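Section 4: Setting Up Conflict and Crisis Alerts

Welcome to the part of Prokasard that most people sign up for! By now you have an account and a working news desk. In this section you'll choose the regions you want to follow, pick your sources, and set how loudly the system should speak up when something happens. The whole set-up takes about 26 minutes the first time, and a lot less once you know where the menus are.

Before you start

Have your desk name ready (it's in the top corner of the Desk page) and check that your role is Editor or Desk Lead. Reporters can read alerts and file notes on them, but they can't change the rules.

4.1 Add a region

1. Open the Desk page and choose Regions.
2. Select Add Region and type a country, a border area or a town. The gazetteer holds 2956 place entries, and many of them have several spellings, so try a short form first.
3. Pick the right match from the list. If two places share a name, hover over each one to see its district.
4. Set the radius. For a border dispute, draw the shape by hand so that both sides of the line are covered.
5. Select Save.

Note: Place names in disputed areas are stored under every name in common use. Your desk can choose which one shows in headlines under Style > Place Names. Do this early – changing it later won't update alerts that have already gone out.

4.2 Choose your sources

1. In the region you just made, open the Sources tab.
2. Switch on the groups you want: wire reports, government statements, aid agency bulletins, local radio summaries, verified social posts.
3. Open each group and look through it. There are 881 sources in the full catalog, and you'll really enjoy digging around in the local radio list, which picks up ceasefire talks and road closings that the big wires often run hours later (or skip!).
4. Give each source a trust level from Low to High.
5. Select Apply.

Caution: A source set to High can trigger a red alert all by itself. Keep that level for outlets your desk has worked with and checked.

4.3 Set the alert levels

Prokasard uses three colors. Yellow means a report has come in and is waiting for a match. Orange means a second source agrees on the place and the type of event. Red means your desk's full rule has been met, and phones will buzz.

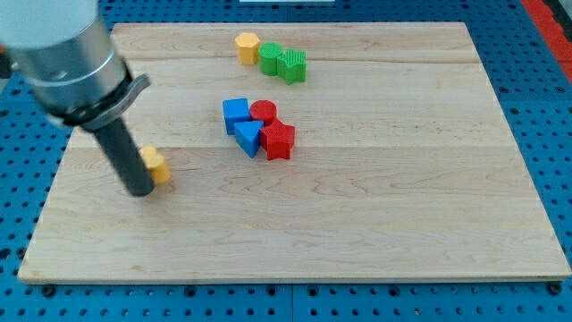
1. Go to Rules and choose New Rule.
2. Under Event Type, tick what you want to hear about, such as fighting, displacement, border closings, peace talks or sanctions votes.
3. Under Match, enter how many separate sources must agree before an alert goes red. The default is 2, and it suits most small desks very well.
4. Leave Count Reprints switched off. With it on, one wire story picked up by a dozen sites looks like a dozen reports.
5. Name the rule and select Turn On.

Caution: Casualty figures change fast in the first hours. Prokasard shows the lowest and highest figures it has received, each with its source. Don't copy just one into a headline without opening the report behind it.

4.4 Decide who gets what

1. Open People and pick a team member or a shift group.
2. Choose a channel for each color. A nice starting point is desk screen for yellow, email for orange and phone for red.
3. Set quiet hours if you need them. Red alerts still come through unless you tick Hold All.
4. Select Send Test. The message will carry the word TEST in the first line.

If you use the Jukby mobile app, sign in there before you send the test, or the phone channel will stay gray.

Note: Desks that came over from Kocsis can bring their old contact lists with them. Go to People > Import and choose the Kocsis format. Shift groups come across too, but quiet hours have to be entered again.

4.5 The Friday digest

This one is a favorite! Every Friday, Prokasard can send your desk a plain list of the week's alerts by region, with links to every source used.

1. Open Reports and switch on Weekly Digest.
2. Pick the regions and the send time.
3. Tick Include Corrections so that any alert your desk downgraded or withdrew is listed as well.

Once the digest is on, go to Section 5 to connect your feed to the Gevus archive.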